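The Last Bus to Shokri

My grandmother kept a tin of buttons on the shelf over her stove, and when I was small I believed every one of them had come off a coat belonging to somebody important. She never told me otherwise. She would pour them out on the oilcloth, pick one up between two fingers, and say, "Now this fellow has been to sea," and off we would go until the potatoes were done.

I thought of that tin on the bus up to Shokri, the winter I went to close up her house. It was January, and the road was the color of dishwater, and the heater under my seat either roasted my ankles or quit altogether, depending on the hill. There were 11 of us on board when we left the depot. By the feed store at Skirnex there was only me, and a woman with a cake box on her knees, and the driver, who whistled the first half of a tune over and over and never got to the second half.

"Going all the way?" the woman asked me.

I said I was.

"Then you'll want to sit on this side. You get the river."

So I moved across the aisle and got the river, or what I could see of it through the fog on the glass, and she told me about the cake. It was a lemon cake for her sister, who would be 100 on Saturday and who did not like lemon and never had. Their mother had made a lemon cake for every birthday in that family, and neither of them had found the right year to bring it up.

"You could make a chocolate one," I said.

She gave this some thought. I believe she gave it the whole length of the long curve past the quarry.

"She'd think I was ill," she said.

I laughed, and she laughed, and the driver looked up at us in his mirror and whistled a little louder, as if we had asked him to. When she got down at the crossroads she handed me a paper napkin with something wrapped in it, a slice off a second cake, a practice one, she said, that had sunk in the middle. I ate it with my gloves on. It was a wonderful cake, sunk or not, and I have never been able to make one like it, though I have tried with every kind of lemon the Flondico market sells. 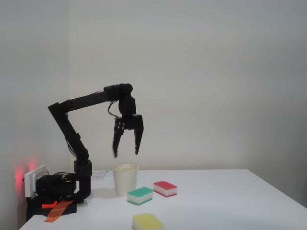 The House

I had my grandmother's key on a loop of kitchen string, the way she had always kept it, and it took me three tries to remember that you had to lift the door while you turned. Inside, it smelled of soap and cold iron. Someone had stopped the clock, or it had stopped by itself, and her apron was on its hook with a clothespin still clipped to the pocket.

I had meant to be sensible. I had brought labels and a marker and a roll of strong bags, and I had told everybody at home that I would be done in two days. I started with the pantry, thinking that nobody could get sentimental over a pantry, and by noon I was sitting on the floor reading the lids of her jam jars. She wrote on them in pencil, what the fruit was and then what the weather had been. Plum, wind all week. Cherry, hot, dog next door had pups. There were 48 jars on those shelves, and I read them all, and it was as good as a diary and a great deal better spelled than mine.

In the afternoon I lit the stove. It was an old Trunex with a crack across one lid, and my grandfather, who bought it secondhand before my mother was born, had always promised to replace it in the spring. He did not say which spring. It smoked at me for a while and then seemed to recall who I was and settled down. I put the kettle on and stood there warming my hands, and I reached up to the shelf without thinking about it at all, the way you reach for a light switch in a room you have slept in since childhood.

The tin was lighter than I remembered. I poured the buttons out on the oilcloth and there they all were, the brass one with the anchor, the big green one like a peppermint, the little pearly ones that had been, she said, to a wedding where the groom climbed out a window. At the bottom was a folded piece of paper, gone soft at the creases. I supposed it would be a receipt.

It was in her pencil. It said, "These are all off your grandfather's shirts and my old coats and one is from the church rummage sale. I expect you knew. Keep them anyway."

I had not known, as it happens. I was 6 when she started those stories and a good deal past forty when I read that note, and somewhere in all that time I had simply never gotten around to doubting her.

The kettle began to fuss. I made the tea too strong, the way she liked it, and I picked up the brass button and turned it over in the light from the window. The thread was still in the holes, plain blue cotton, the kind she used for everything.

"Now this fellow," I said out loud, to the stove and the apron and the jars, "has been to sea."

I was there until Thursday in the end. The buttons came home on the bus in my coat pocket, and they clicked at every bend in the river.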